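Textile Care and Fiber Behavior, Unit 5: Moisture Regain in Clothing and Bedding
Handout prepared by Albane Collet 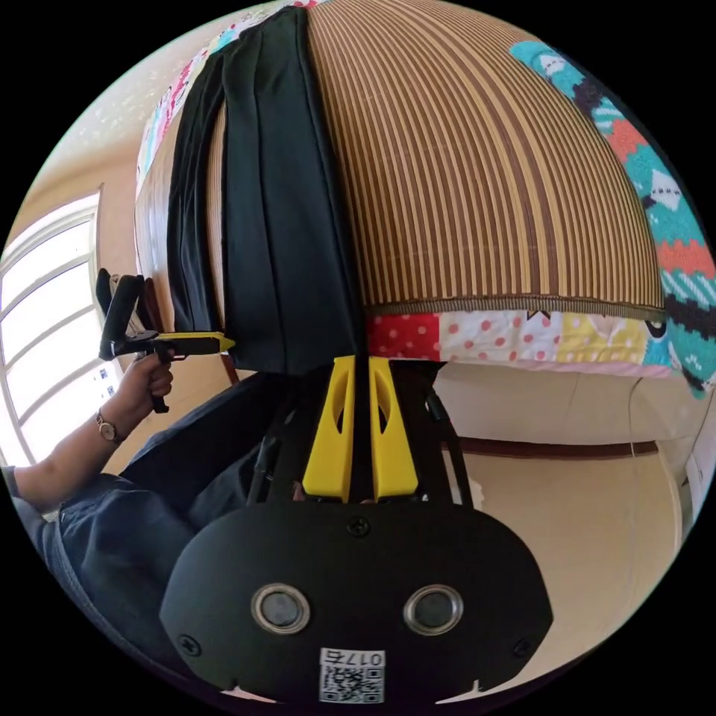

What is moisture regain?
The mass of water a fiber holds at a given temperature and humidity, divided by the mass of the same fiber when fully dried. It is written as a percent.

Regain and moisture content are often confused. Regain divides by the dry mass. Content divides by the total mass, water included, so it is always the smaller figure. Older mill tables use either one, sometimes without a label. Check the column heading before copying a value.

Worked case. A cotton sample is dried in the oven to constant mass and then conditioned in the cabinet. Conditioned mass is 981 g, dry mass is 900 g. The water held is 81 g. Regain is 81 divided by 900, or 9 percent. Content is 81 divided by 981, or 8.3 percent.

Fiber classes
Cotton, linen and rayon take up water readily in the less ordered regions of the cellulose. Wool takes up more than cotton under the same conditions and gives off measurable heat as it does so. Polyester takes up very little. A polyester shirt can still carry a good deal of liquid between its yarns, but this is capillary water and does not count toward regain.

Hysteresis
A fiber approaching balance from the wet side holds more water than one approaching from the dry side at the same humidity. Samples for this course are always conditioned from the dry side. State the direction in your report. Ardalan Mahmoudi's data sheet has a box for it.

Effect on storage
Garments folded in a stack come to balance slowly. The outer layers respond first; the inner layers lag. Sealing a stack before it has reached balance traps the excess, and mildew may follow on cellulose fibers. Plant-fiber mats and covers follow the same rule and should be aired flat before they are rolled.

Lab notes
Use the Prema balance, not the one by the sink. Close the draft shield before reading. Weigh at intervals until two readings in a row agree. Synthetic swatches are in drawer 909. Lab sheets go to Ji-hoon Maeng by Friday.

Reading for next unit: Furnival, chapter on drying rates, tables only.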